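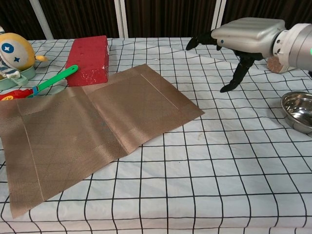
A mesh mat on a checked tablecloth, with a brown curtain behind.

Most companies I work with still give raises once a year, in April, and still tell people by letter. The letter has a new salary, a percentage and a line of thanks from someone the employee may never have met. Managers are told to hand it over and keep the talk short. I think the short talk is the problem, and I think it costs more than the raise does.

I spent 6 years running pay reviews at Folinau before I went out on my own. We had 4,000 employees and a merit budget that was never large. Every spring we spent weeks on the spreadsheet. We checked ranges, fixed compression, and argued over decimals. Then we gave managers a 40-minute webinar and a PDF and sent them off to explain it all.

Most of them couldn't. A good manager would say, "I fought for you, but this is what they gave me." A weaker one would forward the letter without a word. In both cases the employee learned that pay was decided somewhere else by people who didn't know their work. After that, it hardly mattered whether the number was fair.

Nattawut Chaiyaporn, who ran the plant side of HR with me, wanted to drop the webinar and make every manager practice the conversation out loud with another manager. I was against it. I thought it would feel childish and that the directors would skip it. He tried it at one site anyway. The calls to my team from that site were different the next year. People asked how they could move up in their range. They had stopped asking what a range was.

Vendors will tell you that software fixes this. I have used Dzene and I have used Fondis, and both make a clean statement that shows base pay, bonus and benefits on one page. I would buy either one again. But a statement can't answer the question people ask, which is why the person at the next desk got more, or why a new hire started where they are now.

The usual objection is legal risk. Kazimír Baláž at Istus put it to me bluntly: the more managers say, the more they can get wrong. He has a point, and some managers should have an HR partner in the room. But they already say things about pay, in hallways and over lunch, with no preparation at all.

My suggestion is modest. Move 90 minutes per manager out of the spreadsheet stage and into practice. Give them the range, the reason for the number, and permission to say when an answer is "I don't know, I'll find out by tomorrow." Then check that they did find out.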